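The Patience of a Gripper

At Ruleo, a lab above a tile showroom, the morning's work is an apple on a plate. Rostam Naseri has been at it since February and no longer eats apples.

His project, called Onia, asks a small question. When a robot learns to pick something up by copying a person, how much of what it learns comes from the grab itself, and how much from the dull part beforehand, when the hand is just getting into place? Most people in his line of work trim the dull part. It makes the files smaller and the videos bearable.

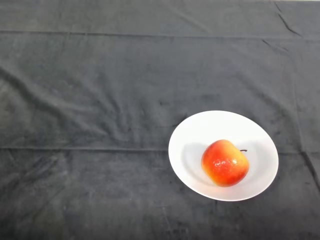
Naseri kept it. He and Negin Zarei gathered 2000 demonstrations, with Zarei steering the arm by hand controller and Naseri setting out the fruit with the gravity of a head waiter. They trained two versions of the same program. One got every demonstration whole. The other got them with the approach clipped to its last second.

"I was hoping for no difference," Zarei says. "Then we could have gone home."

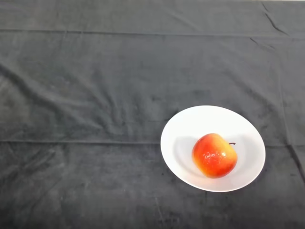
Both programs then faced the same 2000 test picks. The one raised on clipped files managed 949. The one that had sat through all the dithering managed 1482, and Zarei went back over the logs twice, looking for the bug that would explain it.

She found a small one, fixed it, and the numbers stayed put.
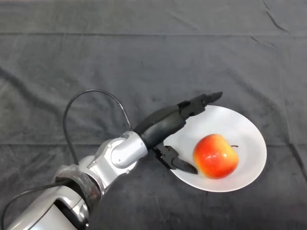 Her reading is that the slow approach is where a person corrects course. A steady hand drifts left, notices, drifts back. Cut that out and the program sees only people who were already in the right spot, a bit like learning to park from photos of parked cars. When it starts a little off, it has no idea what to do, and closes on air with total confidence.

Baltasar Espinoza, who runs a rival group at Busatura, is not sold. He'd like to see it done with something other than fruit.
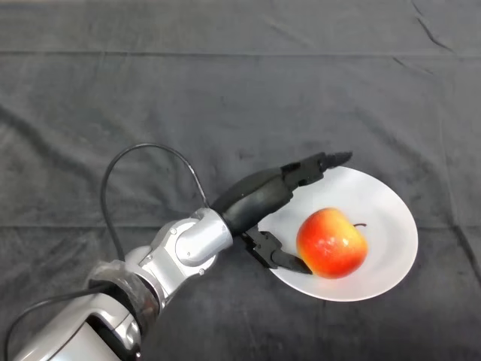

Naseri says that's fair. Pears are next, then a bar of soap, which Zarei has asked to be excused from. The paper goes out once she finishes relabeling the last 746 failures by hand, a job she does after four in the afternoon, with the radio on.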